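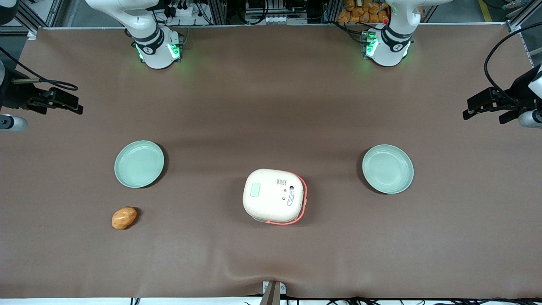 Two pale green plates on a brown table mat.

Caring for Table Mats and Everyday Plates

Household Guidance Sheet 22
Skollano Housing Association, Resident Services
Reviewed 6 May 2026

A large mat protects the table beneath it from scratches, crumbs and spills, and it makes a small kitchen table fit for several uses in one day. It does, however, need regular attention. The following guidance is issued to all Skollano households and replaces the sheet delivered in January.

Laying the mat

Clear the table completely and wipe it with a damp cloth. Dry it well. Moisture trapped under a mat may leave a pale bloom on varnished wood, and this can be difficult to remove later.

Unroll the mat from the far edge towards the near edge, smoothing it outwards with the flat of the hand. Wrinkles most often form along the edge nearest the user, where sleeves and wrists push against the material. A soft wrinkle can usually be removed by lifting that edge, drawing it gently towards you and laying it down again. Do not pull from one corner only.

Where a wrinkle returns, turn the mat over and leave it flat overnight with a few heavy books on the affected part. Mats should not be ironed unless the maker's label expressly permits it. Residents should also avoid placing a mat near a radiator to soften it, as some materials shrink unevenly.

Cleaning the mat

For daily cleaning, sweep crumbs into the hand or a dustpan before using any water. Wipe with a well-wrung cloth and a little washing-up liquid, then go over the surface a second time with clean water. A smooth mat that feels tacky after wiping has generally been cleaned with too much detergent.

Once a week, lift the mat and clean the underside. Stand it over the back of a chair until both faces are dry.

Grease marks should be treated on the day they occur. Sprinkle the mark with bicarbonate of soda, leave it for 2 hours and brush it off before wiping. Test a hidden corner first. Scouring pads and bleach should not be used on coloured mats.

Plates in pale colours

Pale glazes and pale plastics are pleasant in a small kitchen but show marks readily. Tea, tomato and turmeric are the usual causes. Rinse plates soon after the meal, and do not leave sauces to dry on the rim.

Plates with a raised rim or an inner ring collect residue in the angle where the two surfaces meet. A soft washing-up brush will reach this angle better than a sponge. Work around the ring once, rinse, and hold the plate to the light to check it.

Grey lines on glazed plates are frequently mistaken for scratches. In many cases they are traces of metal left by cutlery, and a mild paste of bicarbonate of soda and water will lift them. Plastic plates should be cleaned with washing-up liquid only – a paste may dull the surface.

Before stacking, make certain that each plate is dry. A sheet of kitchen paper between plates is sufficient protection for those used only occasionally. Stacks should be kept low enough to be lifted comfortably with both hands.

Setting out a shared table

Plates set well apart leave room for serving and reduce the number of knocks. Keep each plate a hand's width or more from the table edge, particularly where children are seated. Small items of food, such as potatoes or fruit, are best placed in a bowl or on a plate, as they roll easily on a smooth mat.

Hot pans must not be set directly on a mat of any kind. Use a trivet or a folded dry tea towel. Cables should be kept off the area where food is served, and electrical items should be unplugged before the mat is wiped.

Storing and replacing

Roll the mat with the upper face outwards and secure it with cotton tape. Folding produces creases which may become permanent. Store it upright in a cupboard or flat on top of a wardrobe, away from direct sunlight.

A mat should be replaced when its surface has begun to crack or lift, or when its edges no longer lie flat and present a risk of spilling. Plates with chips on the rim should be withdrawn from use at the table. They may still serve as saucers beneath plant pots.

Further copies of this sheet are available from the Resident Services desk on extension 2611. Please quote the sheet number when making a request.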